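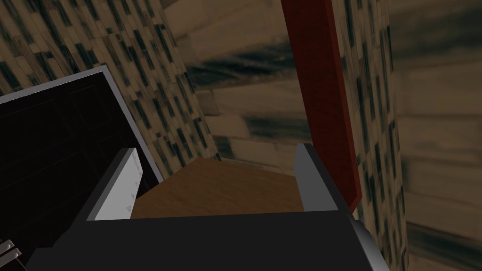
Can you get a decent pick-and-place policy out of Dromora without writing your own motion planner?

For ordinary household pickups, you can. The planner that comes with it handles reaching, backing off and avoiding the furniture well enough that I stopped using mine after the first week. Narrow spaces are where you'll still want something of your own, and I'll get to those.

I've been living with Dromora since May, first on my own machine and then on the shared one at work, and I've been promising Chiamaka Anozie a proper write-up for so long that she has stopped asking. So this one is for her, and for anybody else who is trying to choose a simulator-and-planner bundle and is tired of reading feature tables.

A word on where I'm coming from. I write control code for a two-finger gripper on a single arm, mostly kitchen tasks: pick the thing up, put the thing down, open the thing. I'm not a graphics person and I never will be. I had been getting by on Olvera for years (and I still have a soft spot for it, it was very patient with me when I was learning), but every new kitchen meant an afternoon of editing collision meshes by hand, and I'd reached the point where I would clean my actual kitchen to put it off.

Dromora's installer is pleasant. It asked me one question about drivers and then got on with it. The sample pack comes with 24 kitchens, and they're nicely crowded, with cabinets and trim and grain on the wood, so a policy that only works on a bare gray table gets found out quickly. The wall textures, I'm sorry to say, are not lovely up close. With the wrist camera near a counter and the walls at a steep angle, the patterns smear into long tan and brown bands, and if your perception model leans on texture you'll want to turn on the randomizer from day one. I didn't, and I spent two evenings blaming my encoder.

Now the planner, which is the reason to buy it. You give it a goal pose and a list of things it may touch, and it gives you back a path along with a little report telling you which surfaces it came close to and by how much. I can't tell you how happy that report made me! With Olvera I'd get a failure code and a shrug. With Dromora I could read that the left finger had come too near a cabinet edge on the approach, widen the margin on that one edge, and run it again before my coffee was gone. Themba Modise, who has the desk across from mine and no patience for new software, asked me to send him the installer the same afternoon.

I ran 2,239 pickups through it over the summer, changing the starting pose each time and keeping the gripper fully open on the way in. Most of the failures I went back and replayed had the same cause: the grasp was planned against the object's resting pose, the object had settled a hair after loading, and the fingers closed a touch off center. Adding 40 simulation steps of waiting before the first plan cured nearly all of it. That should be the default, and I've written to the developers to say so (politely, I hope).

Where it struggles is inside things. Ask it to reach into a deep drawer or behind a tall upright and it gets timid, swinging the wrist out in a great wide loop, and sometimes giving up when there's plainly room. There's a setting called approach cone that helps if you narrow it, though the manual explains it in a single sentence and I had to learn it by fiddling. I now keep my own small planner for drawers and let Dromora do the rest, and the two swap control cleanly through the Python interface. Switching over takes 6 lines.

The replay viewer deserves some praise too. You can scrub back through a run from the wrist view or from any corner of the room, and the commanded and measured finger widths are plotted underneath on the same clock. My old routine was a video in one window and a spreadsheet in another, and I don't miss it one bit. My only grumble is that it forgets your camera choice every time you load a new run.

Support is friendly and slow. I waited a good while for an answer about gripper friction, and when it came it was long, thoughtful and correct, so I forgave them. The license is per seat, and students get a reduced one.

I'd recommend it warmly for tabletop and counter work. For mostly drawers and shelves, try the trial version on your worst drawer first, with the approach cone narrowed, and see how you get along. I'll add a note under this review when the next release comes out, as they've told me the viewer is getting some attention.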